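2020-04-24, equipment budget, second station

Quotes in from Dobson and Pratov. Dobson want 2042 for the pair of grippers, fingers extra at 288 a set. Pratov cheaper on paper but no spare fingers listed at all, so asked again. Need an answer before the Drodstead order closes.

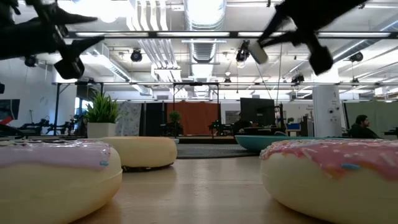
Donut table, both grippers up, teal plate on the mat.

Props: hold at 200 for now. Want more shapes, not more colours. Glossy icing bounces the ceiling lights, so matt ones if Zarkby stock them. Mats are fine, dont reorder.
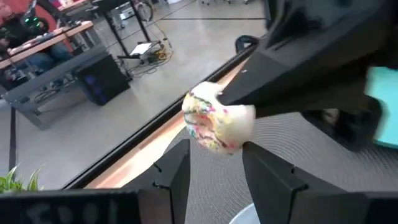
Wrist cameras next. Would rather pay for those than a third fixed one. Lead time 8 weeks from Pratov, Dobson didnt say. Cable tidies too, cheap, just put them on the same order. Second bench can wait til November.

To do: chase Dobson re delivery, check if fingers fit both mounts, redo the totla.

Comments

Is the 288 with or without VAT? Quote I saw was without.

+1 for spare fingers. Get two sets.

Zarkby do matt but the minimum order is silly, ask Drodstead first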